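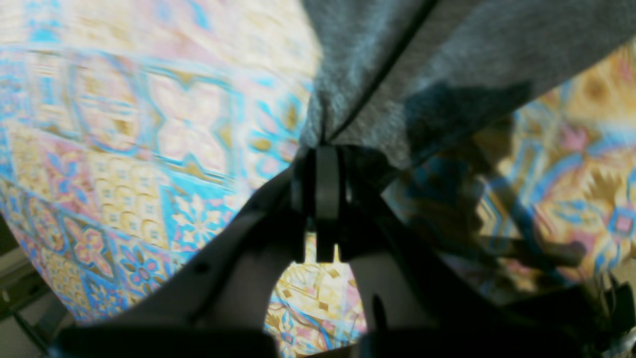 Can I use the Gemport word list in something I plan to sell?
You can, as long as the credit line at the foot of this file goes with it and any spellings you change are marked as your own.

Gemport Word List

A list of 2000 dialect words and short phrases used by fishing and boatbuilding families along the Gemport shore, with meanings in standard English. The list is kept as plain text so that it opens on anything.

What is in the folder

words.csv holds the main list, one entry to a line.
variants.csv holds other spellings, linked to the main list by entry number.
sources.txt says which notebook each entry came from.
CHANGES is a list of corrections, newest first.

Columns in words.csv

id: a whole number. Numbers are never reused, so there are gaps where entries have been withdrawn.
word: the headword, in lower case unless it is a place name.
part: noun, verb, adjective, phrase or unknown.
meaning: a short gloss, usually under a dozen words.
place: Ilska, Josolis, Gemport or blank.
source: a notebook code, matched in sources.txt.
sure: a score from 1 to 5. A 5 means the word was given by two or more speakers with the same meaning. A 1 means it was written down once and we could not confirm it.

Where the words came from

Most entries were copied from the Galang notebooks, a set of handwritten books passed between three households. The rest were taken down in conversation by Achilleas Sfakianakis, who also did the typing and the first round of checking. Spelling in the notebooks changes from page to page. Where it does, the headword follows the most frequent form and the others go in variants.csv.

Known problems

276 entries have no place. The notebooks did not give one and we have not guessed.
Words for nets and knots are well covered. Words for cooking and weather are thin.
Some Josolis entries may be Ilska words carried over by marriage. They are left as written.
Stress is not marked anywhere in version 2. It was marked in version 1, badly, and has been taken out.
A few glosses are rude. They have been kept.

Opening the file

The text is UTF-8 and fields are split by commas. Some spreadsheet programs turn the accented letters into rubbish unless you choose the encoding when importing. If the word column looks wrong, close without saving and import again.

Corrections

Send the entry number, the change and where you heard the word. Corrections are read in February and go into the next version.

Credit line

Gemport Word List, version 2, compiled by Achilleas Sfakianakis from the Galang notebooks.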